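Running a Small Diner on One Menu Page
2024-03-20 | By the Burkton food desk
3 min read
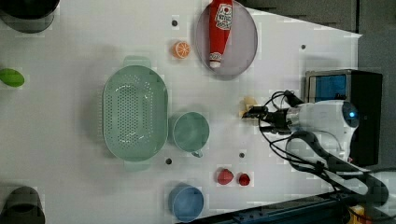 Why cut the menu to a single page? The owner of the Palum diner in Burkton says the old one had 38 dishes and half of them sold once a week.

"We were throwing out produce every night," she said. "I'd order peppers for one omelet."

She dropped to 16 dishes last May. Her weekly bill from Szabo, the wholesaler, fell by 700 dollars, and she put most of that into wages for the two cooks.

Regulars complained at first, mostly over the liver and onions. "I still make it if you call the day before," she said. "Three people call."

She has no plans to open for dinner. The lease on the old Barnex store next door came up in the winter and she let it go. "I'm up at four as it is. I don't want more tables."

Breakfast is served until 11. The pie changes with whatever fruit is cheap.

Comments

dl_burkton: Bring back the corned beef hash please

Marsh Road: Hash is still on there, bottom left.

eggs4two: Is parking behind the building ok on weekends?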